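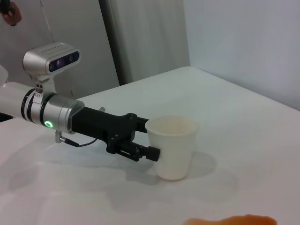 El día de los vasos

Diario de taller, mayo
Por Declan Tomoana
Lectura: 2 min

¡Qué tarde, de verdad! Hoy nos tocó enseñarle al brazo a coger un vaso de papel y sigo con la cabeza llena de pinzas. Calum Cairns se sentó a los mandos primero y yo después, porque quería sentir en las manos lo que él lleva semanas contándome. El vaso pesa tan poco que cualquier exceso al cerrar lo abolla, y hay que ir frenando los dedos justo al final, casi acariciando el papel.

Ren guarda cada demostración entera, con mis dudas y mis rectificaciones incluidas (¡y tengo muchas!). Llevamos 200 buenas y la meta para Emthorpe son 800, así que queda faena, pero se me pasan las horas volando.
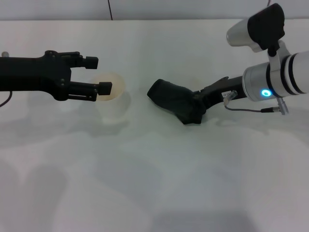 Lo que más me cuesta es abrir a tiempo. Si me quedo con la pinza pegada al borde, luego no sé hacia dónde retirarme y acabo dando un rodeo feísimo que el modelo aprenderá también. Calum dice que abra del todo y cuente hasta dos antes de mover la muñeca. Probé su truco en las últimas repeticiones y me gustaron mucho más, más limpias, más tranquilas.

Mañana quiero cambiar el vaso de sitio en cada toma y empezar yo, que por la mañana tengo mejor pulso. Apuntar: pedir más vasos y preguntarle a Calum por la sensibilidad del mando izquierdo.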